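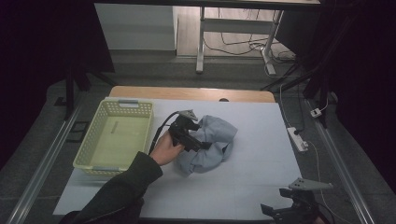 Category: Press Releases / Product Safety

Zusetti issues corrective notice for hand-held gripper jaws after release fault

DONDDALE, 18/11/2025 – Zusetti today issued a corrective notice covering the G-series hand-held gripper, a cabled tool held by an operator to record grasping motions for robot training. The notice concerns a fault in which the jaws can stay closed after the operator lets go of the trigger. Customers should stop using affected units until the steps below have been completed.

The fault was first reported in May by Kwok, which uses the grippers for cloth handling and basket loading tasks. In the reported case, the jaws held a folded towel for several seconds after release, then opened without further input. The operator had placed two fingers between the jaws to free the cloth and received a minor pinch injury. No medical treatment was required.

Zusetti reviewed 2671 recorded sessions from the Kwok site and found delayed release in 40 of them. Most involved thin or bunched fabric. Bench tests at the company's Ivham facility traced the delay to the return spring seat, which can wear and allow the jaw linkage to bind near full closure. Loose fibers drawn into the linkage made the binding worse. No fault was found in the cable, the connector or the recording software.

A second effect concerns data quality. During a delayed release, the trigger sensor reports an open command while the jaws remain closed. Recordings made in this state show a mismatch between commanded and measured jaw width. A robot trained on such recordings may start to withdraw its arm before it has let go of an item.

The notice applies to 493 units shipped with the original spring seat. Affected units have a plain seat. Replacement seats carry a stamped "2" on the outer face.

Customers with affected units should:

- Disconnect the gripper at the host end before touching the jaws or linkage.
- Remove lint and thread from the linkage with a dry brush. Do not apply oil.
- Fit the replacement seat and spring supplied by Zusetti.
- Run the release check in the service menu and keep the result with the unit record.
- Flag earlier recordings in which commanded and measured jaw width disagree after release.

Replacement kits are free of charge and ship from Ivham. Units that fail the release check after the new seat is fitted should be returned for inspection – the linkage may also be worn. Grippers mounted on robot arms use a different return mechanism and are not affected.

Requests for kits and technical questions should be sent to the Zusetti service desk in Donddale, with the unit serial number included.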